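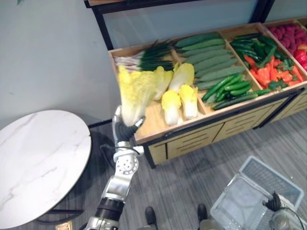 How does the segmenter decide when a pick starts?

It reads finger motor current and wrist force together, and marks the start at the first sample where both go over threshold. The head and wrist video aren't used at that stage. They come in later, when the segment is checked.

Ticket 1517
Project: Hidska (produce picking, two-arm)
Tool: Ristamell segmenter, label guide version 2
Site: Barkham lab
Opened: April 2025
Status: Closed, with one follow-up

Reported problem

Automatic labels for the grocery task disagree with the hand labels. Of 2985 segments in the training split, 701 are marked "pick" where the person labelling by hand put "other contact" or left the segment blank. The policy trained on these labels closes its hand early, well before it reaches the bin. The same policy trained on the October hand labels doesn't do this.

Expected: automatic and hand labels agree on the start of each pick to within a few samples.

Log

Entry 1. Checked clock sync first, as the symptoms looked like a late wrist stream. Timestamps from the head camera, wrist cameras and joint logs line up. Replayed several segments at quarter speed and found no drift. Sync ruled out.

Entry 2. Checked whether the object classes were to blame. Sorted the bad segments by the item named in the task prompt. Napa cabbage, cucumber, green onion and pepper are all affected, with no clear favourite. Changing the class list made no difference to the result, so it was put back as it was.

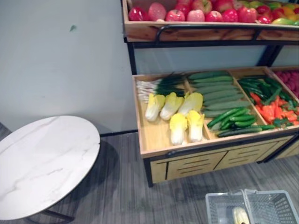
Head view of the produce rack, with the table on the left and the basket at lower right.

Entry 3. Looked at views with no hand in them. The segmenter should return "idle" for these, and it mostly does. Where it returned "pick", the force reading was just over threshold with the arm parked. The force zero is taken once, at power-up, and the gloved hand weighs more than the bare one. Anything recorded after the glove went on carries that offset.

Entry 4. Re-zeroed the force signal in software, using the first idle stretch of each recording. Re-ran the segmenter. The idle errors cleared. Most of the bad segments were still bad, so the offset is a real fault but a small one.

Entry 5. Plotted force by finger for what remained. In nearly all of them the load is on the thumb alone and the other fingers carry nothing. The current threshold is summed over the hand, so one loaded thumb is enough to trip it. Wrist video agrees: the thumb is against a surface and the other fingers are free.

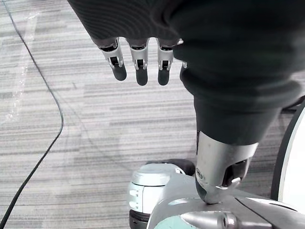 Wrist view. Thumb tip on light grey housing, fingers hanging clear over the carpet.

Entry 6. Changed the rule. A pick now needs load on the thumb and on at least one opposing finger, held for the full window. Thumb-only contact gets its own label, "single touch", and is kept out of the pick set. We thought about dropping those segments altogether, but the Usmani loader expects continuous recordings and fails on gaps.

Entry 7. Full re-run with both changes. Spot check against hand labels is good for cabbage, onion and pepper. Long cucumbers are still a bit late at the start, as the fingers slide before they load up. Left as is.

Entry 8. Retrained from the same seed with the new labels. Early closing is gone in replay. Runs on the robot are still to be booked, so please don't quote this as a result yet.

Cause: summed current threshold, made worse by a stale force zero.
Fix: per-finger rule and software re-zero, both merged.
Follow-up: basket holding. One arm can be holding the basket while the other picks, and the rule above was written with one hand in mind.
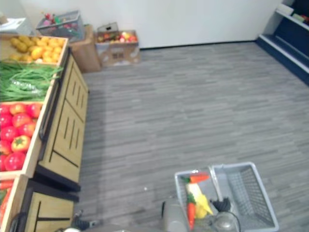
Should the arm holding the basket be labelled as a pick under the new rule?

Label it "hold" for as long as the hand stays on the basket, and run the pick rule on the other arm only. Ristamell doesn't do this by itself yet. Set the holding arm by hand in the episode header before you run the segmenter, and clear it again if the arms swap jobs partway through.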